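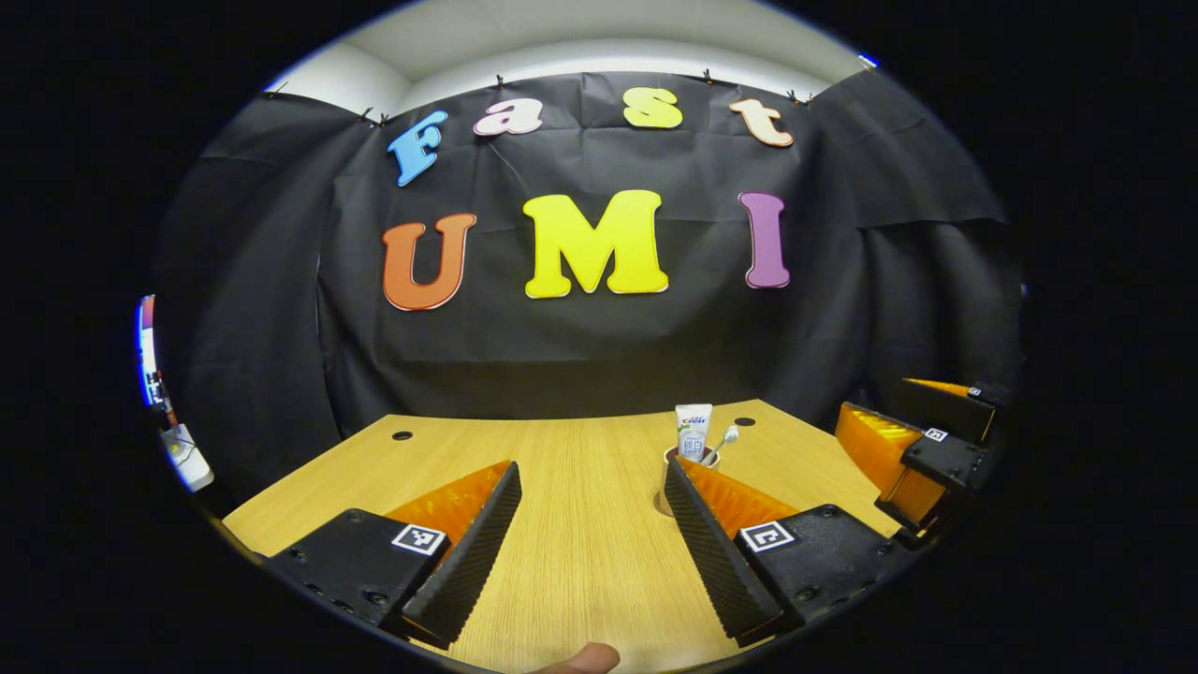
Durnodside makers' fair moves to a bigger hall and adds a second day

The Durnodside makers' fair is growing up! After seven years squeezed into the old reading room behind the library, the September fair is moving across the road to the Halent Hall, and for the first time it will run over two days.

The new space has room for 59 stalls, and every one of them has already been taken. Stallholders found out on Sunday, and judging by the messages on the fair's noticeboard page, plenty of them had been refreshing their inboxes since breakfast. There is a waiting list too, so anyone who missed out should still put their name down. Two people dropped out last year in the final week and both gaps were filled within the hour.

If you haven't been before, the fair is for people who make things by hand and like talking about it. There is pottery, knitting, bookbinding, wood turning, print, felt, stained glass and a fair bit that doesn't sit under any heading at all. One stall last year sold nothing but buttons carved from fallen branches, and had run out by lunch. Prices tend to be kind, and most makers are happy to let you pick things up and ask how they were done.

The big news for visitors is the workshop corner. The reading room never had the floor space for one, and it has been the top request on the comment cards every single year. This time there will be 12 workshops across the weekend, each lasting an hour, with all the materials laid on. Beginners are welcome at every one. On the Saturday you can try lino printing, simple basket weaving, darning, paper marbling, spoon carving and hand lettering. Sunday brings felt making, a repeat of the lino printing (it filled up first when the list was tested on friends of the fair), natural dyeing, mending with patches, bookbinding and a family session on making bunting.

Each workshop has eight places. They cost £7, and the bunting session is free for children who come with a grown-up. Booking opens at 9am on the first of the month, by telephone or at the library desk. Do be quick about the dyeing one! The dye pots are coming from Stelmakh, the yarn shop on Tanner's Row, which is also lending a huge copper pan that has been sitting in its window for as long as most of us can remember. It will be lovely to see it doing some work.

There is good news on the food front as well. The Alari bakery will be running the hall kitchen on both days, with soup, filled rolls and the cardamom buns that always cause a queue down the hill on market mornings. Hot drinks will be served from opening time until half an hour before close, and you get a little off the price if you bring your own mug. The hall has a proper seating area by the side windows, so no more balancing a plate on the bookshelves.

Getting in should be easier too. The Halent Hall has level access from the car park, wide doors and two accessible toilets. The steps at the reading room were a real nuisance for anyone with a pushchair or a wheelchair, and several regulars have had to rely on a lift from the back lane. A quiet hour will run from 10am to 11am on the Sunday, with no music and no announcements. The lights over the seating area can be dimmed, and will be for that hour.

Parking at the hall is limited, so stallholders will have it to themselves until they have unloaded. Visitors are asked to use the long-stay by the station, a five-minute walk away along the river path. The number 8 bus stops right outside and runs on both days – every half hour on Saturday and hourly on Sunday. There are bike racks at the front, and more are being borrowed from the school for the weekend.

The fair's window trail is back as well. Shops along the high street will each hide one handmade bird in their display, and children can pick up a trail sheet from the library from the Monday before. Finished sheets go in the box at the hall entrance, and the winner gets a hamper of bits and pieces given by the stallholders. Last year's hamper was so heavy it had to go home in a wheelbarrow.

Doors open at 10am on both days and close at 5pm on Saturday and 4pm on Sunday. Entry is £2 for adults and free for under-16s, and one ticket covers the whole weekend, so you can come for the stalls on Saturday and be back for the buns the next morning. Dogs on leads are fine in the main hall but can't go into the workshop corner or the kitchen end.

Help is still wanted with setting up tables on the Friday evening from 6pm. There will be chips afterwards. Names to the library desk, please, or pop a note through the hall letterbox marked "fair".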